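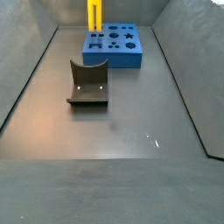
To: Members' list
From: The Programming Office, Bunting Film Society
Date: 19th June
Subject: Re: Tunuvo, running order and the choice of print

Dear members,

The Programming Office has received several messages following the circulation of the autumn programme, and the one quoted below sets out most of the points raised in the others. It is reproduced with the permission of the member who sent it. Our reply follows.

> I write with regard to the decision to open the season with Tunuvo. I have
> no objection to the film, which I saw on its first release and have always
> thought underrated. My concern is with the version. The programme lists the
> shorter cut, which runs 20 minutes less than the one most of us remember and
> which loses nearly all of the ferry sequence. Without those scenes the elder
> brother's return in the last act makes very little sense. A newcomer would
> suppose that he had simply wandered in from a different picture.
>
> I should also like to ask why the film has been paired with Prenlow. The two
> share a cinematographer, and very little else. One is a slow family drama
> and the other is, to be frank, a thriller with a weak middle. To show them
> on the same evening with an interval of 30 minutes does a disservice to
> both, and those of us who travel in from the villages will miss the last
> bus if the second film is to be seen to the end.
>
> Finally, may we be told whether the introductory talk is to continue? Last
> season's talks were of good quality but several of them gave away the
> ending.

The Society is grateful for these comments and will take them in order.

On the version of Tunuvo. The member is correct that the programme lists the shorter cut. This was the only version offered to us by Trukow, the distributor, at the time the booking was made. The longer cut was shown at its festival premiere and in a small number of cinemas afterwards, and the distributor has since confirmed that a restored copy exists. We have asked for it. The hire fee is £455, against a lower figure for the standard copy, and the Society's rules allow the Office to approve the difference without a vote of the members. Provided that the copy can be delivered in good time, the longer cut will be shown.

We would add a word on the merits, as opinion within the Office is divided. The ferry sequence is undoubtedly the finest stretch of the film. It is played almost without dialogue, and the two brothers are kept apart by the width of the deck for so long that the first line, when it comes, is startling. The shorter cut keeps only the arrival at the far harbour. On the other hand, the longer cut also restores a subplot concerning the sale of the farm, in which every point is made at least twice, and the score at these moments is heavy. Members who have only known the shorter version may find the first hour a test of patience. The programme note will be revised to say which version is being shown and to explain the differences, without disclosing the last act.

On the pairing with Prenlow. The intention was to allow members to compare two films photographed by the same hand within a short space of time. Prenlow was made in 2000 and has seldom been seen on a large screen. Its plot is, as the member says, uneven – the business with the stolen ledger is set up at length and then dropped – but the night scenes at the quarry have a depth of shadow that no home copy has ever reproduced well, and the closing conversation in the hotel kitchen is as well acted as anything in the season. The Office continues to believe that it deserves its place in the programme.

It is accepted, however, that the longer cut of Tunuvo would make a double bill impractical. If the restored copy is obtained, the two films will be shown on separate evenings, with Prenlow moved to the following week. Season tickets will be valid for both without further charge. Members holding a ticket for the double bill only may use it for both evenings or return it to the box office for a full refund.

On the introductory talks. These will continue, as attendance at them has been good. Speakers have been asked to confine themselves to the making of the film and its reception, and to keep any discussion of the ending for the conversation held in the foyer afterwards. Printed notes will carry a warning where the final scenes are mentioned.

Members are reminded that suggestions for the spring season should reach the Office before the end of June. Titles should be accompanied by the name of the distributor where this is known, and by a sentence or two in support. Suggestions sent as replies to this message will go to the whole list, so please write to the Office directly.

A corrected programme will be circulated once the distributor has confirmed delivery. Paper copies will be placed at the box office for those who prefer them.

Yours faithfully,

The Programming Office
Bunting Film Society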